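April 6, 2021

Well friends, I've been putting this thread off, but today was my first day as board chair at Curis, our little community clinic group, and so many of you have asked what the job even is that I figured I'd better sit down and type something!

Short version: I don't run the clinics. The chief executive does that, and does it well. The board asks questions, keeps an eye on safety and money, and (I hope) listens more than it talks. 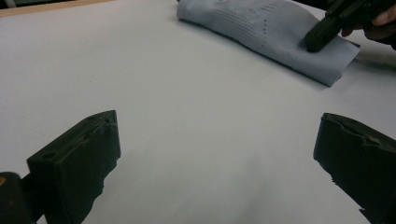

Bùi replied asking whether the Markau clinic will keep its evening hours, and said the bus home is the bigger worry anyway.

Good question, and thank you for it. Evening hours at Markau are staying through July, and then the board looks at them again. I've put the bus on our list too, right next to parking.

A bit of background for the newer folks: I spent 4 years on the quality side at Jedimis before this, and another 4 on the Curis board as a plain old member. We have 95 staff across 3 clinics, and I'd like to shake every hand (well, wave at everybody, for now).

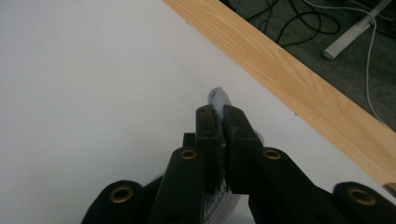
Gray fabric, held tight.

Board meetings are open to the public, by video for the time being, and the link goes up on the Curis site the week before. Come say hello, even if you only stay for the first few minutes!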